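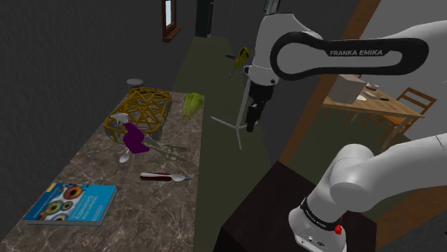

Bondale wrote back to our last report asking whether the drawings could really be dated from the paper alone, and whether we would still finish the Poltosura sheets by the end of June. The first question is the one we've enjoyed most, so we'll start there.

Paper gets us further than we hoped! The Hirose album has two kinds of sheet in it – a heavy cream one for the finished elevations and a thinner one for the working plans – and the thin sheets carry a watermark that also turns up in the building accounts for the Skornonow town hall. That ties the unsigned staircase designs to the years when the hall was being built. It doesn't tell us who drew them, and the pencil notes on the backs are in at least two hands.

On the second question: yes, the Poltosura sheets are finished. The catalog now has 789 entries with full descriptions, scale, medium and inscriptions. Roughly 3,000 remain, mostly small details of moldings and window frames, which go much faster than the big perspectives.

The best find of the period is a set of 9 alternative designs for the hall's portico, kept folded inside a later survey (and listed in the old inventory as "misc. plans"). One has a dome! The built version is much plainer, and we'd love to know when the dome was dropped. The council minutes are our next stop.

Spending is within budget apart from conservation, where flattening the folded sheets took more hours than planned. We'd like to move the unspent travel money across to cover it, and need your approval before the next claim.

Report submitted 2023-07-02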